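How Plirkidmont Families Learned to Cook From Each Other
Final project report by Zuzanna Żak and Thảo Trương

When we first picked this topic, we thought we would be writing about recipes, and we did collect plenty of them. But the longer we sat at people's tables, the more our notes filled up with stories about who had taught whom, and at what age, and how many pots got burned along the way.

We interviewed 2 families, the Imels and the Phùngs, who have lived on the same street for as long as either of us can remember. Each family sat down with us 4 times, usually in the late afternoon, and they were very patient with our recorder — and with our questions about soup. 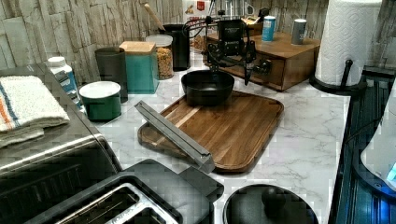

Mrs. Phùng told us she learned to make dumplings from Mrs. Imel's mother one January when the road was closed and neither of them could get to work. She still folds them that way, though she has changed the filling completely, and the Imels now prefer hers (they asked us to put that in writing!).

We also read through the Womitz Library's collection of handwritten recipe cards, which holds 1,366 in all. We managed to copy out 1,129 before our time ran out. Many had notes in a second person's handwriting, such as "less salt" or "ask Ruth," and we would love to go back and find out who Ruth was.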